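Teaching grippers to clear a table

Kiltcombe has spent most of the past year collecting demonstrations of small household jobs: moving a cup, setting a flower down, putting a glass back where it was. The company sells the recordings as training sets, and also uses them to train its own policy, which goes by the name Sketirden. Yaqin Qian runs the collection side. Jabari Mabula works on the models that come out of it.

We met in October in the room where the table task is recorded. Qian had set aside the morning for it and kept one eye on the schedule while we talked.

"A person does the task with the gripper in their hand," she said. "The camera is on the gripper, so the model gets the same view it will have later, when an arm is doing the job. You don't need the arm to be here at all."

The table task has 284 accepted episodes so far. The target is 2000. Qian said the first 300 are always the slow ones, as the instructions to the operators keep changing.

"We wrote that they should pick things up naturally. Everyone has a different idea of natural. Now the sheet says which object goes first and where the hand starts, and the rest is up to them."
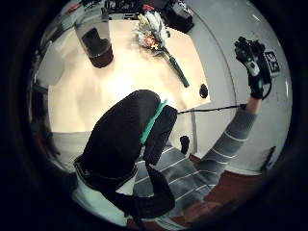
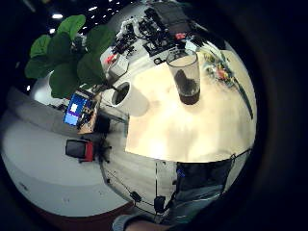
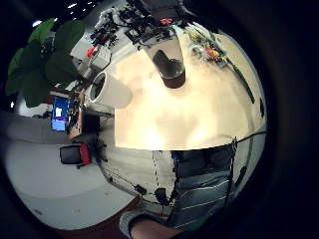
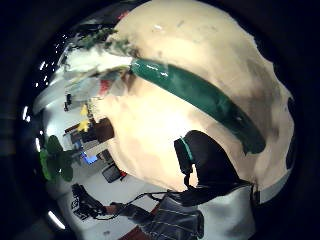

Data collection

Mabula came to the company from speech recognition and said he was surprised by how much of his week goes into looking at raw video.

"In speech I could trust the summary numbers for a while. With this, I watch episodes. If I see the hand wait over the table for three seconds, I know the model is going to learn to wait there too."

Wide-angle lenses are part of the setup. I asked whether the curved view causes trouble for the model. He said it had caused more trouble for the people.

"We tried flattening the video first, and we lost the edges. The edges tell you where the table ends and where your other hand is. So we train on the round picture. New reviewers need a day or so to get used to it."

Glass is harder. A clear wall gives the camera very little to work with, and light from the ceiling moves across it as the gripper moves. Qian's answer has been to keep a drink in the glass for many of the episodes and to change the amount between sets.

"A dark drink helps the model find the glass," she said. "Then it relies on the drink, and it does badly when the glass is empty. You have to record both. We found that out with the previous set, the one we call Murakami. That was 783 episodes, and nearly all of them had the same level in the glass. We still use it, but only for pretraining."

Artificial flowers were Mio Furukawa's suggestion. She was an operator before she moved to reviewing, and she wanted something long and light that could be held in more than one place.

"People grab a stem in the middle, or near the end, or right under the petals," Furukawa said when she joined us. "All of those are fine. I only reject it if the tracking is lost or the hand does something the gripper couldn't do."

Tracking is what costs them the most episodes. When an operator turns quickly or lifts the tool too close to the body, the position estimate can jump, and the episode has to be thrown out. Cables catch on things as well. Furukawa asks operators to stop and start again if they feel a tug.

The company leaves the rest of the room alone during recording. Equipment stays on the desks and the plants stay put. Mabula said a set recorded against a plain background had given good results in that room and poor ones at Flidovetti, a customer with a much busier space.

"They sent us a video of the arm reaching for a chair leg," he said. "I keep that one."

I asked Qian when she expects to reach 2000. She said it depends on how many operators she can train before winter, and that she would like to change the table before then. A second one, square and darker, has been ordered.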